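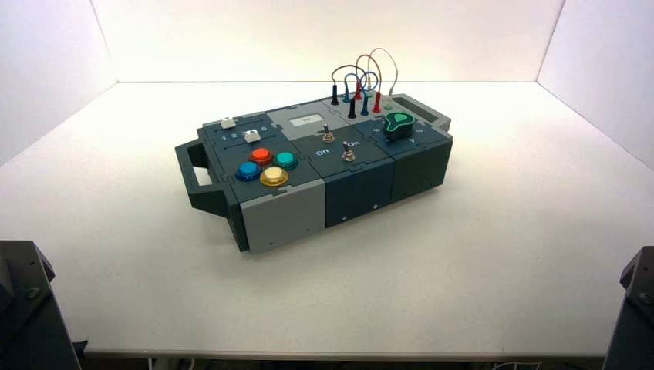

Elektro-AG im Nachmittagsbereich: stecken oder gleich löten?
Forum > Schule und Werkstatt > Elektrotechnik für Einsteiger

phuc_khuong schrieb:
Ich übernehme nach den Ferien die Elektro-AG. Angemeldet sind 23 Kinder, die meisten aus der sechsten Klasse. Mein Vorgänger hat ausschließlich mit Steckbrettern und Laborkabeln gearbeitet. Ich würde lieber früh löten, damit am Ende jeder etwas mit nach Hause nimmt. Das Budget liegt bei 200 Euro fürs Halbjahr. Wie macht ihr das?

Sterkberg schrieb:
Mit der Gruppengröße würde ich nicht löten, jedenfalls nicht allein. Du stehst die ganze Zeit hinter irgendwem und der Rest wartet. Bei uns wird gesteckt: Reihenschaltung, Parallelschaltung, Wechselschaltung. Wer das verstanden hat, lernt löten an zwei Nachmittagen.

Ehab Hegazy schrieb:
Sehe ich anders. Gesteckte Schaltungen werden am Ende der Stunde abgebaut, und in der nächsten Woche weiß keiner mehr, was er gemacht hat. Ein gelöteter Blinker bleibt. Ich teile die Gruppe und lasse die eine Hälfte Schaltpläne zeichnen.

phuc_khuong schrieb:
Teilen könnte gehen, eine Kollegin hätte donnerstags Zeit. Noch etwas zum Stecken, da bin ich unsicher.

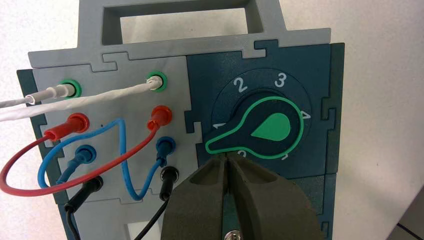 Müssen die Kabelfarben von Anfang an stimmen?
Rot für Plus und Schwarz oder Blau für Minus würde ich ab der ersten Stunde verlangen, alles andere ist in der AG egal.

Heter schrieb:
Bei den Farben bin ich strenger. Wenn Signalleitungen mal gelb und mal grün sind, findet man in einem fremden Aufbau keinen Fehler. Und kauf Kabel in zwei Längen. Die langen hängen sonst über den halben Tisch, und einer bleibt immer mit dem Ärmel dran.

Sterkberg schrieb:
Zwei Längen ja, Farbvorschriften für Signale nein. Die Kinder sollen den Plan lesen und mit dem Finger der Leitung folgen.

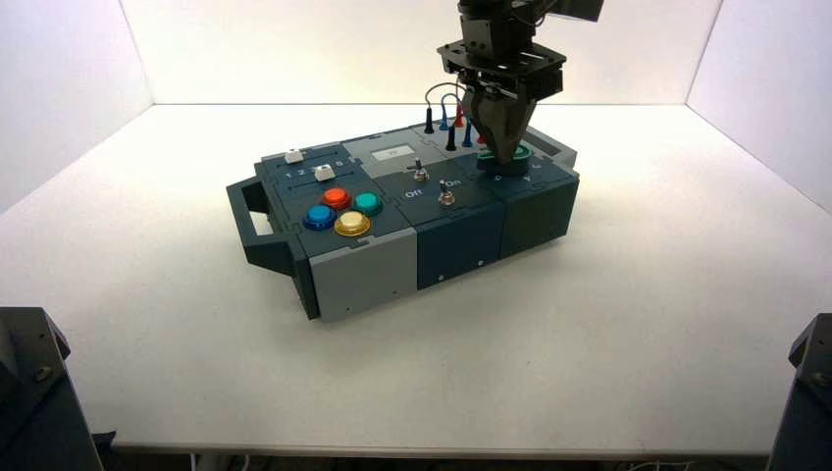 Beitrag zuletzt geändert am 2. Juni 2023 von phuc_khuong

phuc_khuong schrieb:
Stand bisher: Bis November wird gesteckt, danach löten wir in halben Gruppen. Vom Geld kaufe ich zuerst Laborkabel, Batteriehalter und Taster. Lötkolben kann ich aus dem Technikraum leihen. Schutzbrillen fehlen noch.

Ehab Hegazy schrieb:
Bis November ist mir zu lang, da springen dir die Älteren ab. Aber du kennst die Gruppe besser. Bei den Lötkolben vorher die Spitzen ansehen, in Technikräumen sind die oft hinüber.

phuc_khuong schrieb:
Danke, schaue ich am Montag nach.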